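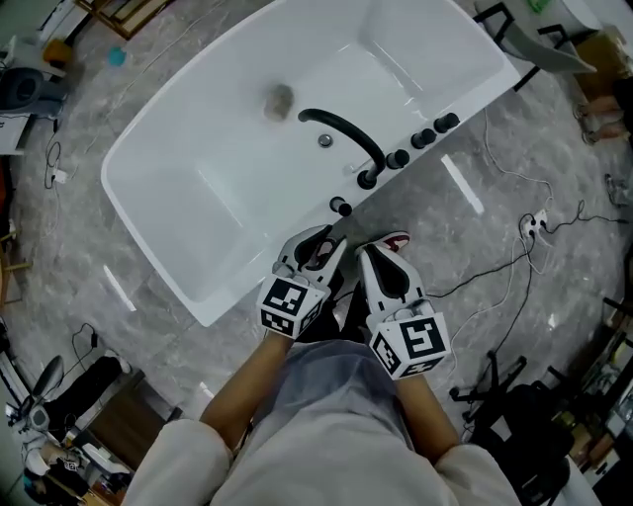
About Skiltcombe Bath & Tap

We sell bathtubs and the things that go on the edge of them. Skiltcombe opened in September, in a former carpet store that still smells a little of carpet, and has grown into a showroom, a workshop and a parking lot with room for 15 cars, provided everyone is reasonable.

Eleri Maddocks started the company after buying a tub she could not get up her own stairs. She sold it to a neighbor at a small profit, bought another, and took the wrong lesson from the experience. Osian Rosser joined as the fitter and has opinions on grout. Carys Sayce runs the showroom and will let you lie down in anything on display. Shoes off, please. Bring the person you plan to share the bathroom with, as most arguments about depth can be settled on the spot.

What we do

Plain white tubs, mostly. Every few years somebody tells us the avocado tub is coming back, and we wish it well. Our own range is called Trillavar and comes in 3 lengths. The longest suits tall people and families with a large dog.

We also supply deck-mounted faucets and handles, meaning the kind that sit on the rim of the tub instead of sticking out of the wall. Black is what people ask for now. Before that it was chrome, and before that it was brass, and Eleri has kept a box of each in case history repeats itself. If you are ordering a full set, think about where your hands will be when you are lying down. A handle you have to sit up to reach is a handle you will learn to resent.

Ruan Xaba looks after the workshop, where we refit older tubs, replace worn valves and track down the drip that only happens at night. He has worked on 1,827 tubs and keeps a list. He would like it known that a plumber's cousin is not a plumber.

Delivery and fitting

We deliver to Paquette and the towns on either side of it. Before we come out, measure your door, your hallway and the turn at the top of the stairs. Then measure the turn again. Mererid Ellis books the van and will ask for all of these numbers, and she can tell when you are guessing.

Old tubs can be taken away for a flat fee. Cast iron costs more, for reasons Osian's back will explain.

Visiting

The showroom is on Gralance Road, next to the tire place. Open Tuesday through Saturday. Coffee is free and tastes like it.

Page last updated 5 Jun 2024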